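Incidencia 2068
Producto: Pleltell, módulo de tareas domésticas
Cliente: Dakotdale
Abierta por: Hema Shenoy
Prioridad: media (pedí alta; me la bajaron)
Estado: en espera de Golob

Síntoma: se le pide que abra el cajón del carrito y lo deje abierto. La mano baja, se coloca encima y se queda pensando. El registro dice "tarea en curso" durante 200 segundos y luego "tarea completada". El cajón sigue cerrado.

Pasos ya probados: reinicio, recalibración de la muñeca, otro reinicio porque lo pide el manual de Limance. Sin cambios.
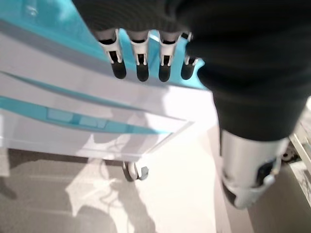 El planificador da por bueno el contacto antes de tiempo, o eso sospecho. En el último intento pedí parada justo ahí: los dedos están sobre la tapa turquesa, sin agarrar nada, y la ranura del tirador queda más abajo, en el frontal blanco. Mi sobrino de dos años habría ido directo a la ranura. También habría vaciado el cajón, pero eso es otra tarea y se factura aparte.

Respuesta de Golob, sábado: "¿Puede ser un problema de reflejos? Bajen la luz y repitan".

Bajé la persiana. Hice 8 intentos. En 2 rozó el frontal, que en el informe semanal figurará como progreso. Con la persiana subida, lo mismo, así que la luz queda como sospechosa pero sin pruebas. El plástico brilla bastante, eso se lo concedo.
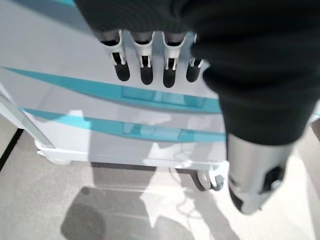 Mano sobre el carrito blanco con franjas verde azulado. Funda negra puesta.

Pendiente:
- Golob: revisar el umbral de contacto. Admite hasta 200 y no sé en qué unidades; el manual tampoco.
- Limance: confirmar si la funda de punto afecta a la muñeca.
- Yo: abrir el cajón a mano, que dentro están los destornilladores.

No cerrar por inactividad. La inactividad es el síntoma.

H. Shenoy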